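Can a Machine Chop the Carrots Yet?

Kitchen Work and the Limits of Automation

The Poojary Institute has for some years followed the progress of machines intended for domestic and light industrial work. Its latest review, dated March 14, 2025, is concerned with the preparation of vegetables, a chore which most people learn in childhood and which remains difficult to automate.

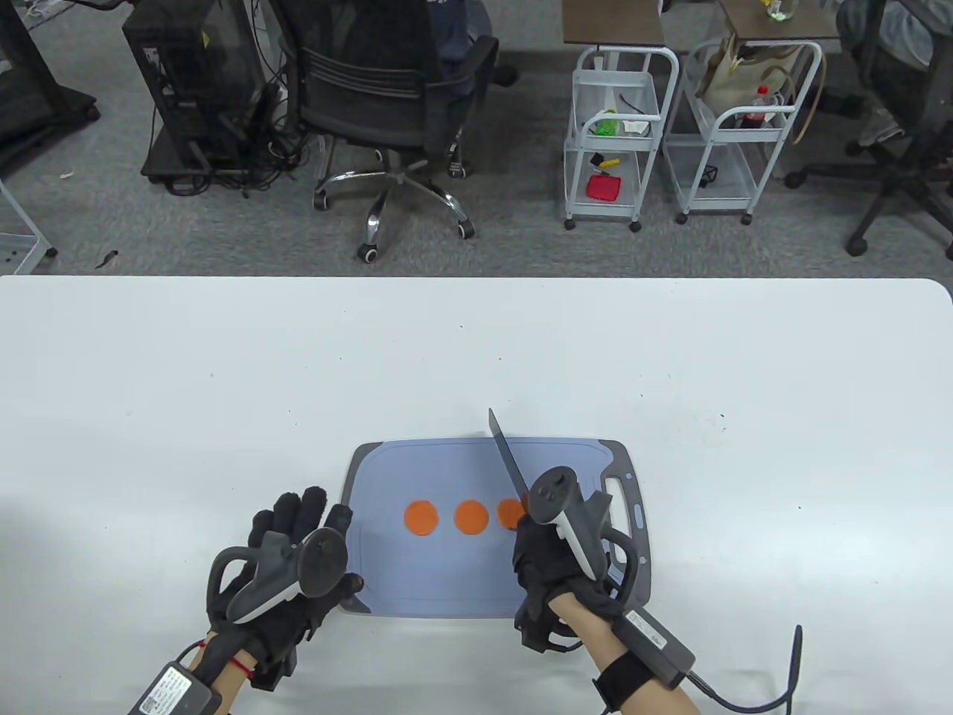
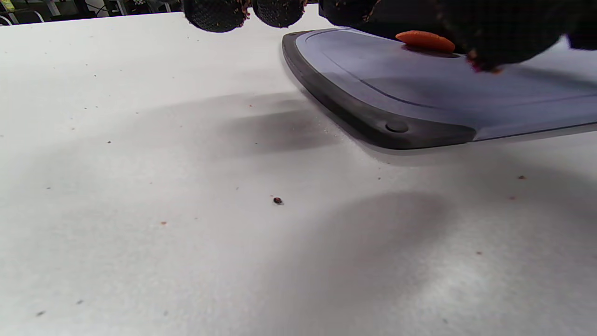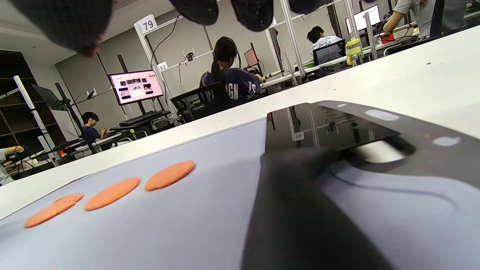
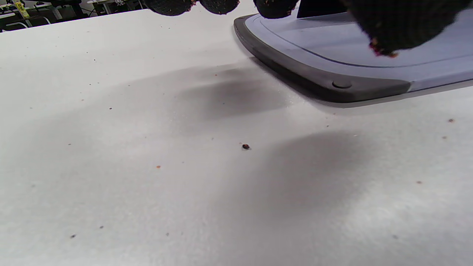
Gloved hands and a cutting board: food preparation at the work table.

What the Review Found

The review covered 44 household tasks and placed each in one of 5 grades. Carrying closed containers and wiping flat surfaces received the higher grades. Cutting was placed in the lowest but one. A carrot rolls, resists the blade and then gives way suddenly, and a person corrects for this without thinking. A machine must be taught to do so.

Ruth Clegg, the principal author, advises caution in reading demonstrations. "A single clean slice is of limited interest to a kitchen," she writes. "We ask for 100 in succession, on vegetables the system has not met before."

Clearing up presents a separate difficulty. Small crumbs spread across a table and cling to whatever touches them, and few of the systems examined were able to judge when a surface was clean enough.

Prospects for the Shop Floor

Packing halls may see results sooner than homes. At the Grongate works, Mpho Mabuza oversees 4 stations where produce arrives washed and sorted by size. Staff there continue to do all the knife work, and the management has announced no plan to change this.

Harpreet Thibodeau, who contributed the chapter on safety, recommends that blades be kept out of domestic trials until a common standard has been agreed. A draft will be put to members in December.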